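### 3.2 Maintenance of the Hand-Held Gripper

All demonstrations were recorded with a single hand-held gripper, designated Flakgate, which was kept in service from February until the close of collection. The tool has two fingers, each joined to the central body by an angled linkage arm. A blue rectangular pad at each fingertip provides the contact surface. Because the recorded finger opening is used directly as an action label, wear in the linkage or a shift in pad angle enters the data as error. Upkeep was therefore treated as part of the protocol.

The pivot screws were checked for play before each session and retightened when any side movement could be felt at the fingertip. Pads were wiped with a damp cloth after work with produce and replaced after 500 grasps. Following replacement, the fingers were closed on a gauge block and the zero position was recorded again. Figure 4 shows the gripper open in front of a produce sorting layout.

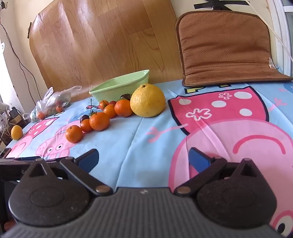 **Figure 4.** Gripper view of a tabletop layout with a grapefruit, tangerines and small tomatoes. The blue grip pads face each other across the open gap.

Produce placed particular demands on the pads. Items in this task group ranged in size from cherry tomatoes to a grapefruit, so that both ends of the finger travel were used within one session. The zero position was for this reason checked again after every 200 grasps, and recordings made since the last valid check were set aside if the reading had moved.

The maintenance log lists 14 pad changes. In 13 of these the gripper was returned to use the same day. The remaining case required a new pivot screw on the left linkage, fitted by K. Arain, after which the full calibration was repeated. Log entries were reviewed by A. Montoya before the corresponding recordings were released for training.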